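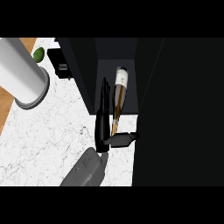
Why I'm Never Buying in Bulk Again

My sister-in-law talked me into the warehouse store membership back in July, and I'd like those months of my life back. I live in a small house in Ellness with 2 closets and a pantry you have to turn sideways to get into. So of course I came home with 200 paper plates and a jar of mustard the size of my head.

I get the appeal, I really do! You walk in and everything is stacked to the ceiling and the price per ounce is printed on the little tag, and you feel like you're getting away with something. My mother shopped like that when we lived out in Tronevdale, but she had a cellar, a chest freezer and five kids. The nearest grocery was a long drive on a bad road. She used what she bought. I bought a sack of rice in the summer and I'm still eating it, and I don't even like rice all that much.

What bugs me is the way everybody talks about it as saving. I went through my checkbook last week (rainy evening, nothing on TV) and I've spent $1,091 at that store, and my regular grocery bill went down hardly at all. I still run over to Gritholm for milk and bananas and bread, same as ever, because who can finish four loaves of bread? The big trips just got piled on top of the small ones.

And then there's the waste. I threw out nearly a whole tub of sour cream. I threw out spinach, so much spinach. Half the cinnamon will taste like sawdust before I get to it. My neighbor across the street swears by splitting everything with a friend, and okay, fine, but then you're standing in somebody's driveway with a roll of freezer bags dividing up chicken thighs, and I have a job.

I miss the old way, where you stopped at a small store, bought what you'd eat by Thursday or so, and chatted a minute with whoever was at the register. The Vermeulen market on my way home from work still does it like that. Yes, the coffee costs more there. But I buy one bag, I drink it while it's fresh, and then I buy another one.

If you've got teenagers, go ahead, buy the giant cereal. I know it makes sense for some people. The rest of us should take a look in the back of the pantry before we renew. My card runs out next summer and I'm letting it go. Does anybody want some paper plates?

Posted 09/10/2002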